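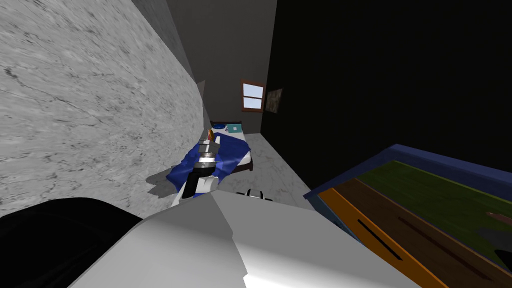
Single bedroom, window end.

Ticket 275: Hakim room thermostat loses contact with boiler receiver overnight
Site: Grastside
Status: Closed
Priority: Normal

Reported problem
Heating does not come on at the 6:30 morning setting. Thermostat shows "no link" until someone presses the dial. Once the dial is pressed, the link comes back and the boiler fires within a minute. Evening program runs normally. Started in May after the receiver was moved from the hall cupboard to the utility room.

Checks made
Batteries replaced with new alkaline cells. No change the next morning.
Receiver supply measured at the terminals with the boiler running and with it off. Steady both times.
Thermostat and receiver unpaired, factory reset, paired again. Link held all day, lost overnight.

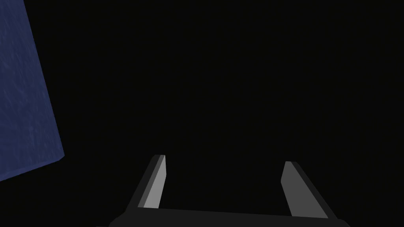 The receiver log holds 288 entries, one every five minutes, so a full day can be read back. Entries are complete until 1:15 and then stop. They start again at the time the dial was pressed. The receiver itself did not restart during the gap, as its uptime counter kept running.

Moved the thermostat to the kitchen for one night, same battery set. Link held. Moved it back, link lost at 1:15 again. Distance alone would not give the same time on two nights, so looked for something on a schedule.

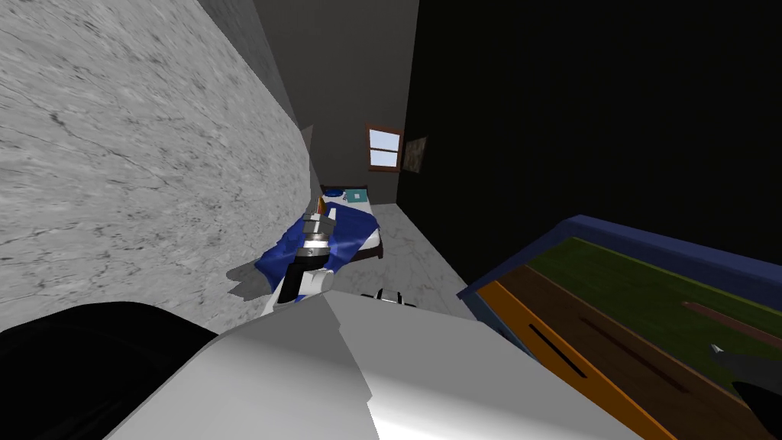 The Nalleck water softener in the utility room regenerates at 1:15. Its motor supply is mounted 30 cm from the receiver. With regeneration started by hand at noon, signal on the receiver dropped from four bars to none and the link was lost in under two minutes. The thermostat then stops retrying to save its battery, and only a key press wakes it.

Fix
Receiver moved to the opposite wall and the softener supply plugged into a separate outlet. Thermostat firmware updated to build 219, which keeps retrying after a lost link.
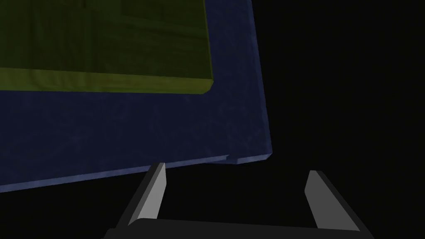
Resolution entered by: Samer Hattar, Celano Heating Support
9 August 2025

Regeneration started by hand three times after the move. Signal stayed at three bars or better. Log read back after two nights, no gaps, heating on at 6:30 both mornings. Old cable hole in the hall cupboard still needs a blanking plate, logged as a separate job.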